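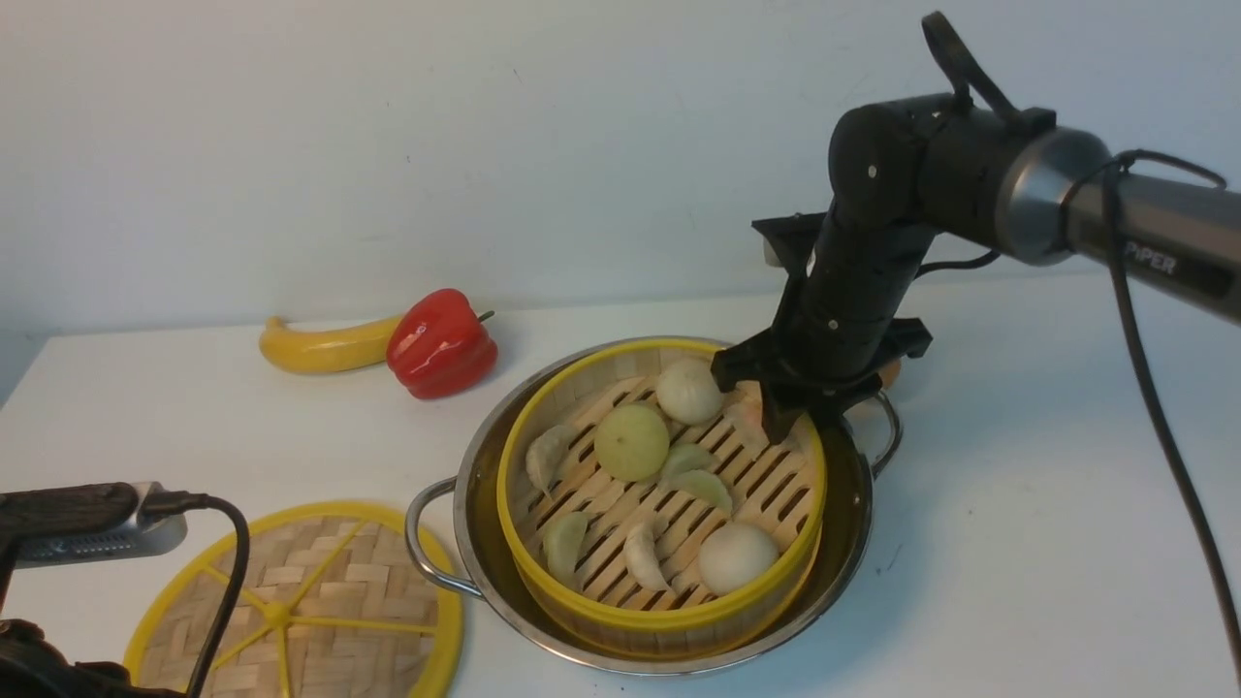 Skurnimum 2 is out, and it plans grasps in cluttered pots

WUKVILLE, 14 August 2022. I write most of the release notes at Fliltaven, so I got handed the press release too, and I'm going to write it the way I'd tell you over coffee. Version 2 of Skurnimum, our grasp planning software for small tabletop arms, is available to download today. We've been at it since April and I'm thrilled to see it go out the door!

If you've used the first version, you know it was happiest with one thing sitting on a flat table with plenty of space on every side. Give it a toy banana and it was fine. Give it a steamer basket sitting inside a steel pan, with garlic cloves and other play food spread over the slats, and it would plan a lovely path straight through the rim. (We got a lot of mail about rims.) Version 2 treats the container as part of the problem from the start. It works out where the walls and handles are, figures out how much room the fingers need to open, and throws away any approach that doesn't leave that room.

The other big change is how the views get put together. A head camera sees the whole table but loses whatever is behind the gripper, which is usually the exact thing you care about. The wrist camera gets a much closer look, but it only knows what's ahead of the fingers.

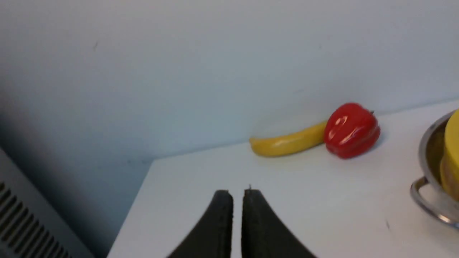 Skurnimum used to pick one view and stick with it. Now it keeps a single map of the table and updates it from both cameras 30 times a second, and each object keeps its label when it drops out of one of them. Shiny things get special handling too. Polished steel used to give us phantom objects, little blobs floating next to the pot, and the new filter checks any blob like that against the second view before the planner is allowed to believe in it.

We built a test set of 600 layouts while we were working on this, all kitchen play food and cookware, and it ships with the software. You can replay any layout in the viewer, step through the plan, and see why an approach got rejected. I use that last part every single day. There are also 33 new settings, which sounds like a lot, but the defaults are decent and you can ignore nearly all of them.

Our friends at Srithong have been running the preview builds and sent us a long list of complaints, most of which are fixed. Two-arm planning is still marked as a preview. It'll keep the arms out of each other's way, but handing an object from one to the other isn't in yet.

Skurnimum 2 is a free update for anyone with a current license. New users can grab a trial from the Fliltaven downloads page, and old project files open without conversion. Back up your calibration folder before you install, please!

Press questions, demo requests and bug reports all go to the contact form on the Fliltaven site.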